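Nelano Hand Pair

Handheld grippers for teaching by demonstration
Home > Products > Teaching tools > Hand Pair

The Hand Pair is a set of two handheld grippers, one for each hand, with a carrying harness and the software to record what the wearer does. A person does a job with the grippers in their own way, and the recordings are used to teach a robot arm the same job. No robot has to be on site while the recording is done.

We make it for workplaces that want to hand over part of a job and keep the rest. Most of our customers are laundries, packing rooms, hotels and small workshops. Few have an engineer on the staff.

What's in the set

Left and right gripper, each with two tapering fingers
Marker cube for each gripper, fitted
Harness with two shoulder straps, adjustable
Recording unit with mains lead
Desk charger
Printed handbook and wall card
Carry case

What it is used for

Recording works best with jobs that are done many times a day and that have a clear beginning and end. Folding and stacking, sorting items into basins or trays, putting lids on, clearing a surface and loading a rack are all common. Jobs that rely on feel, such as judging whether a cloth is clean enough, are harder to record, and we would advise leaving them with the person who does them now.

Jobs that need more than 19 separate steps should be split. The handbook has a page on where to make the cut, and our support desk will look over your list before you start if you send it in.

How a job is taught

Start with the person who does the job. They set out their things as they normally would, put on the harness, pick up the grippers and carry on. Each run is saved as it finishes, with a button on the recording unit to throw away a bad one. Dropping something and picking it up again does not count as a bad run. Those are worth keeping, so that the robot has something to go on when it drops things too.

A simple job needs 189 good runs before the first training. A job with more variety, where the items differ in size or turn up in any order, may need 1,000. The most we have been asked to handle for a single job is 4,000, for a mixed sorting line, and that was shared among several people over the winter.

Vary the starting positions. Move the basin, turn it, use a different one. Record in the morning and again after dark, with the ceiling lights on. Shiny floors and worktops are fine, although strong reflections falling straight on the marker cubes can cause gaps in the tracking. The recording unit shows an amber lamp when this happens.

What changes for the people doing the work

We are asked about this more than about anything else, usually by the staff and usually in the first hour of a visit.

The first change is that somebody who knows the job spends part of the day recording it. This is work and should be paid and rostered as work. We ask customers to agree to it in writing before we deliver. Recording on top of a full shift gives poor runs and tired people.

The second is speed. Nearly everyone is slower with the grippers than with bare hands, and the first day can be frustrating for people who are used to being quick. It settles by the third or fourth session. Please don't set targets for the first week.

The third comes later, when the arm is in use. The repeated part of the job goes to the arm and what is left is setting up, checking, dealing with the odd ones and stopping it when something is wrong. Some people like this and some do not. At Gamon, a linen service that has had the Hand Pair since February, two of the folding staff moved over to checking and one asked to go back to the pressing room. Grigore Mihăilă, the shift lead there, put it to us like this: "It took the towels. It didn't take the fitted sheets, and I don't think anyone was expecting it to. What we have more of now is walking. You used to stand in one place for the whole shift and now you go between three."

He also asked for a shorter strap, and the current harness has one.

Your recordings stay with you. The set does not record sound. Runs are stored under a number, and the name list is held by the customer. We do not supply reports on how fast a particular person works and the software has no screen for it.

Space and setting up

You need a clear patch of floor or a worktop, and a mains socket for the recording unit. A separate room is not required.
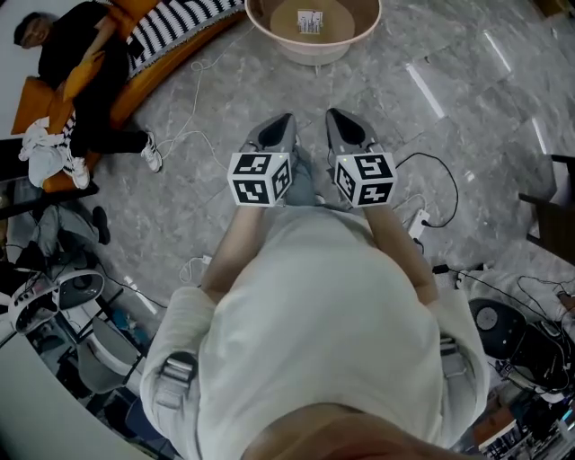
Keep both marker cubes uncovered while recording. Long sleeves are no trouble as long as the cuffs stay behind the cubes. Route cables away from where the wearer will step, and tape them down if the session is a long one. Other people can be in the room and can walk about, but they should not reach into the work area during a run.

Adjust the harness standing up, with the grippers in your hands. The straps should lie flat over both shoulders. Take it off for breaks – a session of forty minutes is long enough for most people, and we would stop there even if it is going well.

Care

Wipe the fingers with a damp cloth. Do not use solvent on the marker cubes, as the print will lift. A scratched cube should be replaced and the pair set up again, which takes a few minutes with the wall card.

Works with

Histurier bench arms, all current models
Tran T-series arms, with the adapter plate (sold separately)
Other arms on request. Please tell us the make and the year.

Buying and hire

The Hand Pair can be bought outright or hired by the month. Hire includes one day of training at your workplace for up to six people, and we ask that the people who do the job are in the room for it as well as the managers. Spare fingers, cubes and straps are kept in stock.

For a visit or a price, write to Tamsin Montoya in customer setup. Say what the job is, how many people do it now and whether they have been told. Visits are booked for the morning where possible, so that both shifts can come along at the changeover.

Related products: Spare finger set | Marker cube, single | Tran adapter plate | Second harness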